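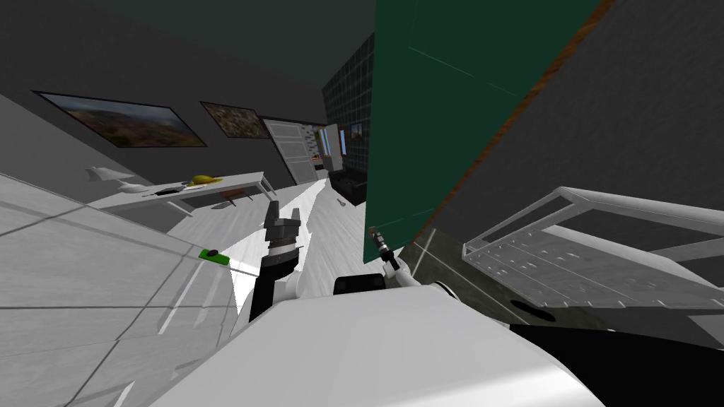
Desard builds practice homes for household robots. Our customers are companies and university labs that want a machine to put away groceries or wipe down a counter, and they need somewhere to try it before it goes near a real kitchen. Our main product, Gadulon, is a library of simulated rooms that runs on an ordinary workstation. You load your robot's model, pick a home, and start work. The rooms are furnished the way people live in them, with framed pictures on a dark wall, a tiled counter, a black sofa in the next room, and a long white table with a few things left on top. The robot's own arms and gripper are modeled along with the rooms, so you see the job from where the machine stands.

What we offer

Gadulon currently has 95 home layouts and 1,101 household objects. Every object has a weight and a surface friction setting, and you can change both. Doors and drawers open. Lighting can be set by time of day or left on random. New layouts are added each May and are included in the yearly license.

Wornimon is our testing service. Send us your control software and we run it through 3,000 trials in homes it has not been trained on. You get a written report, the full logs, and a replay of every failed attempt. We do not publish customer results or share them with other customers.

We also build custom layouts from floor plans. Most are ready in 5 weeks. Larger buildings take longer, and we will tell you so before you order.

How we started

Zyanya Villaseñor founded Desard after several years of writing control software for warehouse arms. Her team spent most of its time resetting test shelves by hand, and she wrote the first version of Gadulon to get those hours back. The first home in the library, Aguirre, is still the one most new customers start with. It has been rebuilt twice – the original had no working drawers.

Working with us

Trial licenses are free for students and teaching staff. Support is by email and phone on weekdays, with a short shift on Saturday mornings for customers running weekend tests. Your questions go to the people who build the rooms.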